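Newsletters > Spring issue > From the workshop

News Projects Courses Join us Contact

Search this site Enter keywords

Old tables wanted for the Zulunham reading room
8/4/20

Since January our small group in Zulunham is preparing the old weighing house on Ilie Street to become a reading room. The floor is now finished and the walls have two coats of paint. We have paid 2344 pounds until today, of which 600 came from the winter book sale, and we thank everybody who bought or gave books.

The next question is the furniture. We would like tables of real wood, strong enough for atlases and large newspapers.
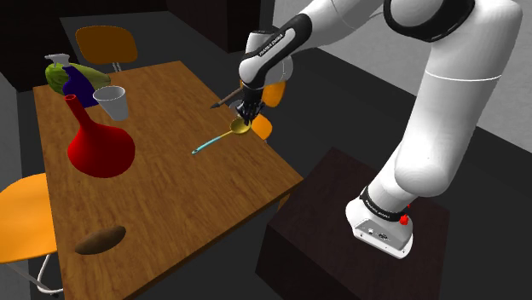 How to care for a wooden top

Wipe it with a soft cloth, nearly dry, and always follow the grain. Do not use kitchen spray. For small scratches we like the Colonico wax, a very thin layer, left for one night and then rubbed. A tin is enough for two tables if you are patient. Please keep the table away from the radiator, also in summer, so that you do not forget it in autumn. 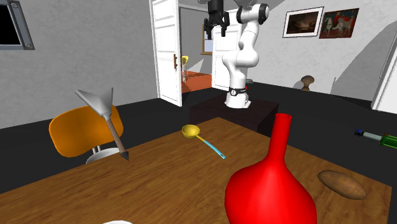

The opening evening will have 22 seats, and we ask you to write your name on the list at the Lumametti bakery. There will be soup, bread and a short reading in two languages. We are still looking for things to make the room more friendly, such as lamps, cushions and vases. A glossy red one with a long narrow neck, like the one on the table, would be very welcome near the window, but other colours are good too. Please bring nothing larger than you can carry alone up the stairs.

The shelves will hold 400 books at first. Children's books go on the lowest ones.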